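Budgeting for hand-held grippers: how many sets, and what else belongs in the request?

Posted by Rongrong Cao in Equipment and Procurement

Our organisation is preparing a capital request for hand-held gripper units, to be used by staff recording sorting and tidying tasks with small household articles. The recordings will later be used to train a robot arm, the purchase of which falls in a separate budget year and is not at issue here.

Two suppliers have responded. Uvden has quoted $1646 per gripper, with fingertip pads included. Plakora has quoted a lower unit price but lists replacement pads and linkage screws as a separate consumables kit at $313. Neither quotation addresses the number of units required for each operator. Management has asked whether one gripper per workstation would be sufficient, as this would halve the principal line of the request. Submissions close in November.

The articles to be handled are largely costume jewellery: beaded bracelets, chains and similar pieces, moved between a cloth surface and an open box. I attach two views of the work for reference.

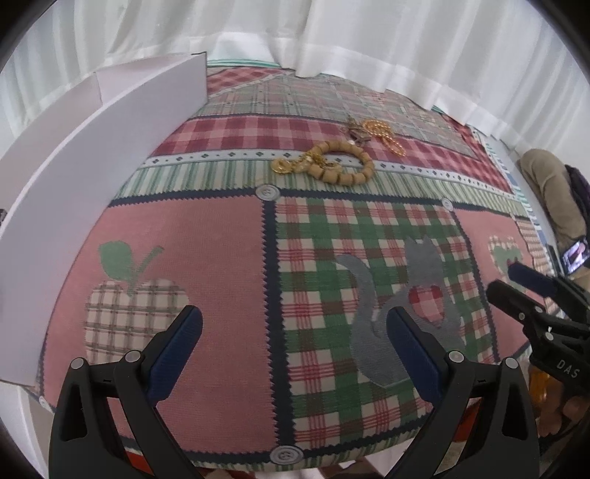
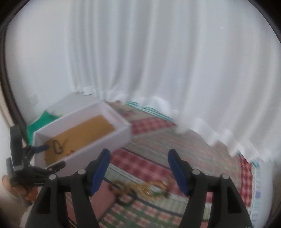
I would be grateful for advice on the number of units, on a reasonable allowance for spare parts, and on any item that first-time purchasers commonly omit.

Sieglinde Voß
I would recommend that the request be written for two grippers per operator. Fine chain is difficult to separate with a single pair of fingers, and an operator with only one tool will tend to use the free hand to assist. Recordings made in that manner may be of limited value if your future arm is to work without a human hand beside it. At the Uvden price, a pair comes to $3292, and I note that this exceeds $3286, the ceiling for minor equipment at my own institution, by a very small margin. Should your organisation apply a similar threshold, it would be prudent to request a written quotation for pairs before submission. In our case a modest discount placed the purchase in the simpler approval category and saved a good deal of correspondence.

With respect to spares, fingertip pads are the part we replace most often. We hold one full set in reserve for each pair of grippers and reorder when it is opened. Please confirm with Plakora whether its kit covers one gripper or two, as the wording of such lists is frequently unclear.

I would also draw attention to three omissions in our first request:
Storage media and backup
Charging equipment for a second shift
Staff hours for reviewing and labelling recordings

The last of these was our largest unbudgeted cost. It should appear under labour, with the approval of whoever holds that budget, and should not be absorbed into the equipment line.

Sándor Kovács
Buy one pair first. We ordered 9 pairs at the outset and several remained in their cartons until the following year. Cheaper model is fine in my view.

Tianyou Song
I concur with the preceding reply as to a pilot purchase, although I would not select the cheaper model without a trial. Several suppliers will lend a demonstration unit on request - Linia did so for our office, at the cost of return freight only. The trial should be conducted with your own articles. Thin chain and large beads place quite different demands on a fingertip, and a supplier's demonstration with blocks or cups will not settle the matter.

One further point concerns delivery. Our quotation was valid for a shorter period than our approval process required, and the price had to be renegotiated. I would ask both firms to extend validity to the end of your financial year and to state the lead time for pads separately from that of the grippers.

Rongrong Cao
Thank you all. The request will be revised to one pair for a pilot, with a spare set of pads and a separate labour line for review. I have written to Plakora regarding the contents of the kit and will post the response when it is received.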